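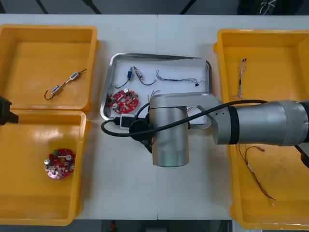

*Yellow bins and a steel tray on the white tables, Barroso building.*

# Call for participants: do repair scores change what people do?

You may have noticed the little repair score on the shelf ticket when you last bought a kettle or a vacuum cleaner. A high mark is supposed to mean the thing can be mended. Shops like the scores, and so do the makers who get good ones. We would like to know if anyone at home pays them the slightest attention once the box has gone out with the recycling.

Truvena is a small study of what happens when household goods break. We are looking for 91 households in and near Bokon to take part for eight weeks, starting in April.

## Why we are asking

Most of what gets said about repair comes from surveys, and people are generous to themselves in surveys. Ask someone if they would rather mend a toaster than replace it and they will say mend. Then look in the cupboard under their stairs. Our own pilot had the same fault: nearly everyone told us they meant to fix something, and we had no way of knowing who did.

So this time we want a diary, kept as you go. It may well show that the scores do nothing. It may show that they help people feel better about buying something new. We will publish it either way, and the funder has agreed to that in writing.

## What you would do

- Keep a short diary of anything in your home that breaks, sticks, leaks, blows a fuse or starts making a noise. Paper or phone, whichever you will keep up.
- Note what you did about it. "Nothing" is a perfectly good entry and we expect a lot of them.
- Have two visits from one of us, at the beginning and at the end. Each takes an hour at most. We will ask to see the things you have put aside to mend, wherever you keep them.
- Keep your receipts for repairs, spare parts and replacements.

Please don't start repairing things to please us. We would sooner have a dull diary than a flattering one.

## Who can take part

Anyone over 18 who lives within 5 miles of Bokon town hall and expects to stay at the same address until the study ends. Renters are very welcome, including those whose landlord deals with (or is meant to deal with) the cooker and the washing machine. You do not need to be handy. If you already run a repair stall or mend appliances for a living, this one is not for you, though Attila Dudás would still like to hear what you make of the scores.

## What you get

A £91 shopping voucher, half after the first visit and half after the second. You keep the first half if you drop out. We do not offer free repairs, advice on what to buy, or a certificate.

## Your details

Diaries are stored under a number. Your name and address are kept apart from them and deleted once the vouchers have gone out. We will not pass anything to makers, shops or insurers - one has asked already, and was told no.

## How to apply

Pick up a form from the Barroso building reception, or ring and ask for Kenza Mansour, who is in until 5 pm. The form is one side of paper. Tell us who lives with you, what kind of home it is, and the last thing that broke.

We will reply to everybody, including the people we turn down. Questions about the method, or complaints about it, should go to Adaeze Akande at the same address.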